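Sink cell FAQ – setup, upkeep, small repairs

Last edit Friday, September 24, 2021. Questions to Friederike Schwerdtfeger, Derden bench. Read before you book the cell pls.

What is the sink cell for?
Wiping runs. One two-armed robot, one bathroom vanity, one cloth. Scripts live in the Sketlow folder, cell settings in Costache. Don't mix them up, it costs you a morning.

How do I lay out the cloth?
Dark navy, bunched, on the left side of the rim. Not folded flat – the fingers slide right off a flat one. Hanging over the bowl a bit is fine.
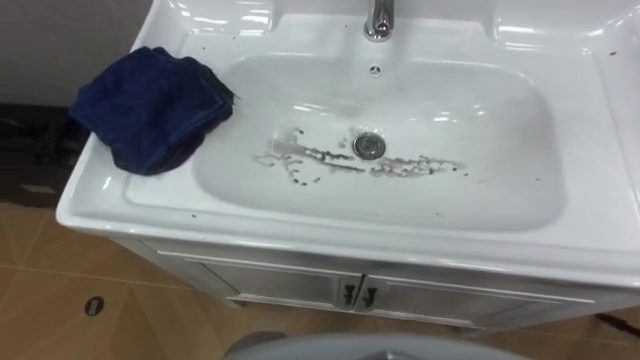
How far from the cabinet does the base go?
Use the tape on the floor. If the tape is gone, 30 cm from the doors, square to them, then redo the home pose. Brakes on before you touch the arms. Doors stay shut during runs.

What dirt do we use?
The gray-brown mix from the Dralel tub. One spoon around the drain, spread it sideways, let it dry 20 minutes. Few specks on the rim too. Stopper stays in. Please dont use coffee grounds again, they get in the finger joints.

Faucet on or off?
Off. Always. The wrists are not sealed.
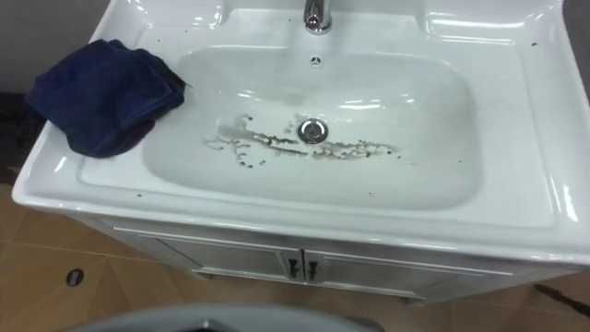 Head view looks shifted from last time?
Small shift is OK, the script finds the drain by itself. Big shift = somebody bumped the neck. Rerun head calibration, takes one coffee. If it fails twice, stop and write to Friederike.

Arm stops with a force fault when it pushes down?
Usually the limit got reset after an update. Set press force back to 20 N in Costache, save, restart the arm. Still faulting – check the cloth isn't wadded up under the wrist.

What about the wrist cable?
Needs slack. Leave a loop big enough that the wrist can turn both ways, then clip it further up the arm. Tight cable = sensor drops out mid wipe. Look at the plug every morning, replace the cable at the first crack in the jacket. Spares in the drawer marked 144.

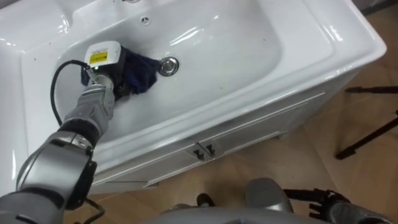
How often do the fingers get cleaned?
End of every day. Power down, damp rag, then a dry one. Soft brush for the gaps. No spray of any kind, not even a littel. Every 70 runs check the finger screws, hand tight only.

Can I swap the cloth for a sponge?
Ask first. Grip width is differnt and needs its own settings file.

Who do I tell if something breaks?
Log sheet on the door, then the Derden list. Put the run number in the subject line.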